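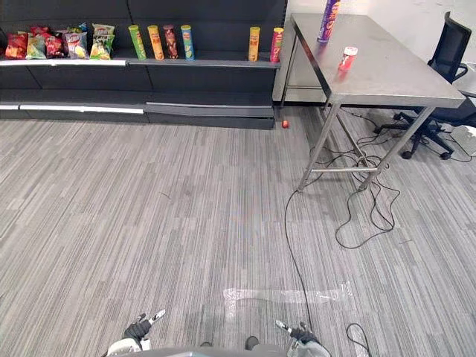

Pliner came back on the first layout and asked why the last two tubes are not butted up against the others, given that any gap on a short shelf reads as out of stock. They would close everything to the left and leave the spare length at the right-hand end, where the next product can go in without moving anything.

Fair on a shop floor. For Prorkondale the gap is on the drawing, so it stays for now. Replied to that effect and copied Ververidis.

Notes, October, entry 2 on this layout. Job 2529.

Chips, upper shelf. Bags on the left, standing, faces out. Tubes to the right, lids up, one tight group and then the orange and the red at the far end past the gap. Lower tiers not stocked in this layout. Label strips are on the shelf lips but prices still to do. The purple tube is on the steel table and not part of the layout. Do not put it on the shelf to fill the gap.

Bags: they hold each other up. Five packed close will stand with a slight lean. Take one out of the middle and the rest start to slump toward the space, and the crinkled top seal of the next bag gets in the way of putting it back. Worked out the following by trial and it should go on the instruction sheet:

Set the right-hand bag first. Shake the contents down to the bottom seal before standing it. Work leftward, each bag touching the last. Final squeeze from both ends with flat hands, no pushing on the faces.

The Vostik drawing gives a clear shelf depth of 382 mm. Bags are set forward and the space behind them is dead. Tried a cardboard stop behind the row in the morning. It helps with the backward lean and does nothing for the sideways one. Left out.

Tubes: no trouble when upright. The bases are flat and the shelf is near enough level. Spacing within the group is zero, spacing before the end pair as drawn. 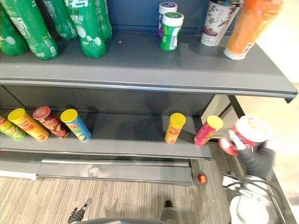

Drinks are the weak part of the plan. The drawing has the green bottles upright in a block at the left of the upper shelf, and the shelf does not hold them that way. Once one bottle goes over at an angle it takes the neighbor with it, and from then on the labels face wherever they like. Same with the orange bottle at the other end, which has nothing beside it to lean on except the end of the bay. The paper-style cup drink and the two small jars between them are stable and can stay as drawn.

Options considered for the bottles:

1. Divider fins clipped to the front lip. Vostik lists them for this shelf but the lip on ours is the plain type. Would need new lips.

2. Lay all the bottles down on purpose, caps to the back. Uses more length and hides the label on most of them. Ververidis will not like it.

3. Anti-slip mat, cut to the shelf. Cheap and quick. Raises the bases by 2 mm, no effect on clearance.

Going with 3 as a first try. If a mat does not hold the bottles upright for a full session, price up the lips.

Lower shelf, cans of chips. As drawn they stand. As found they lie or lean, and a round can on its side will roll given any chance. The recess is dark and a label turned to the back panel cannot be read from the aisle. Suggest a rule for the sheet: cans on this shelf are either all standing or all lying with the lid ends forward. Mixed is what makes the shelf slow to reset. Raised with Ververidis, no answer yet.

Also for the sheet: reset order. Lower shelf first, then upper. Doing it the other way means kneeling under a row of bottles that have not settled. 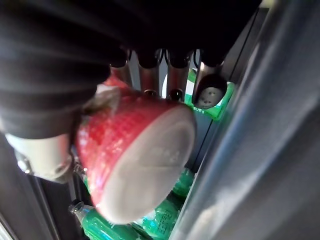
Red cup. Handling notes only, position on the plan is unchanged. The side has a raised pattern of small squares all the way down the part I checked, so grip is good, but the wall gives if squeezed and the item should be held low, near the base. Base is white or slightly translucent with faint molded marks. Weighed at 184 g on the bench scale, one sample. Entered in the item list in place of the blank.

Do not stack. Do not stand it against the bags, which push it forward over the lip when they relax.

Carried over:

– mat to be cut for the drinks shelf
– prices for the label strips
– photograph of the agreed facing, one per shelf, taped inside the end panel
– Ververidis to confirm standing or lying for the cans
– ask Vostik for lead time on fin-type lips, quote the job number

Stopped at 4:40. Bays left stocked.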